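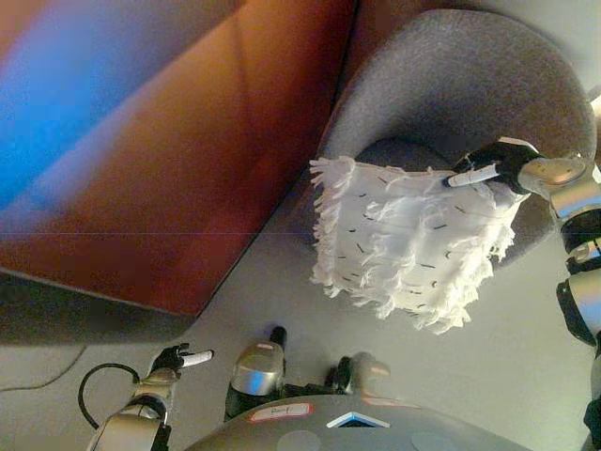
Surely the Army just writes you a check for whatever the movers lose, a reader commented under my last post, and I had to go stand in the yard for a minute.

It does write you a check. I have seen one. Ours came to $2503, and it arrived so long after the move that I had already replaced, broken and replaced again some of the things it was supposed to cover.

For anyone new, my husband is a staff sergeant, and we've been married for 13 years, which in our case works out to five moves. The latest was in June, from Fort Torach to the post outside Osovbridge. June is when everyone in uniform moves, so June is when the moving companies hire anybody who can lift one end of a couch.

The crew showed up at 7:10, which I'll give them. By noon they had wrapped the kitchen trash can with the trash still in it. I know people tell this story as a joke, but we unwrapped ours in Osovbridge after it had spent most of the summer in a storage warehouse in Fernness, and the joke had developed.

The truck was supposed to come straight through. The warehouse was a surprise to us, and also to the transportation office, where a very pleasant man looked at his screen for a long while and said our shipment was "in the system." I asked where the system was. He said he'd call me back.

So we lived on an air mattress and two lawn chairs. The kids thought it was terrific. My husband, who has slept on the hood of a truck and says he liked it, thought it was fine. I thought about the trash can, although I didn't know yet that I should.

When everything finally turned up we were short a bookcase, the hardware for every bed, and one box marked MISC that I had packed myself and cannot describe. This matters, because the claim form wants a description. It also wants the purchase date, the purchase price and the replacement cost. I wrote "misc" and they sent it back.

The bookcase went better. I had a receipt! I had a receipt from Todorova, the secondhand furniture place near our old post, with the price written on it in purple marker, and the claims adjuster wanted to know why it didn't have an item number. We went back and forth on that through most of September. He offered less than I'd paid, on the grounds that it was used. I said it was used when I bought it, and that was in the price. There was a silence on the line – a long one – and then he gave me the full amount.

A few things I'd do the same next time. Take pictures of the serial numbers. Tape the bed hardware in a bag and carry it in your own car, along with the coffee maker. Write every bit of damage on the delivery paperwork before you sign, even if the driver sighs at you. And empty the trash.

The money hit our account on 19th November. The same afternoon my husband came home and mentioned, while looking in the refrigerator, that there might be an opening back at Torach.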